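Hirkum Bowls and Sweets — data card

Maintained by Ada Bortolotti. Last edited in April, mostly to take things out.

What it is

Hirkum is a set of 480 short recordings of one small tabletop chore: putting packaged candy and other little packets into colored plastic bowls. It grew out of an older set called Ison, which had 223 recordings and a good many labels I no longer trust. I kept the task and threw away the labels.

The surface

Everything happens on polished brown marble with pale veins. I'd have picked something plainer. Stone like this is glossy and busy, and a clear bag lying on it picks up the pattern underneath. If your method does well on the bags, check first that it isn't reading the stone.

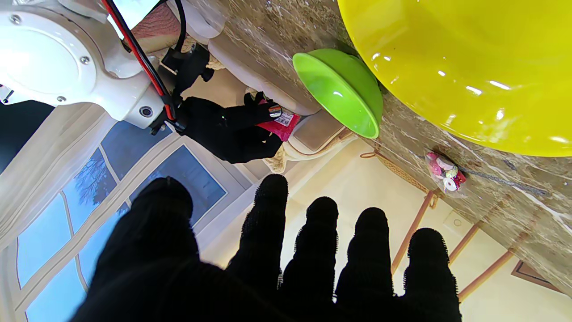
Small pink-red package with a barcode label; green and yellow bowls and a bag of pink and white candies on the marble.

The packets

Labels use "packet" for anything wrapped and "bag" for clear plastic with candy showing through. That split sounds firmer than it is. Two people labeled 100 recordings separately and disagreed on 28 of them, nearly always over this pair. I would merge the two unless you have a strong reason to keep them apart. Barcodes were never transcribed, so please don't ask for product names.

The bowls

Color is the only bowl label. The warm one is filed as "orange", though Mahawong, the first group to use the set, called it red and had a fair case. The "size" column carried over from Ison is a guess by eye — a bowl nearer the lens looks bigger — and I'd ignore it. 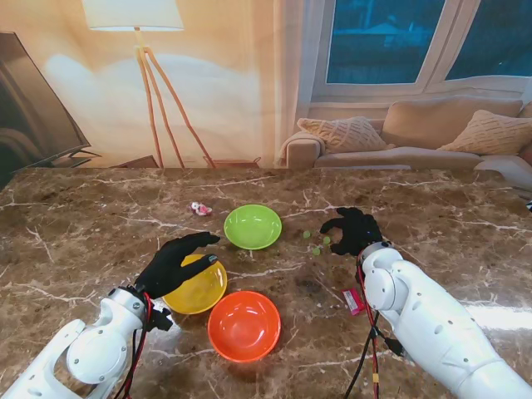

Lime-green bowl toward the far side, yellow and orange-red ones closer in and almost touching.

Bowls this close together cause trouble with the "target bowl" field. A hand over one bowl is not proof that anything is going into it, and early labelers treated it as proof. Those rows are marked "unsure" now.

Known gaps

No lids, no stacked bowls, no cloth under anything. Results on Hirkum say very little about a real kitchen. The Emidlow split holds the messier layouts and should be reported separately.

Corrections

Send the row number and what you think it should say. I read them on Monday.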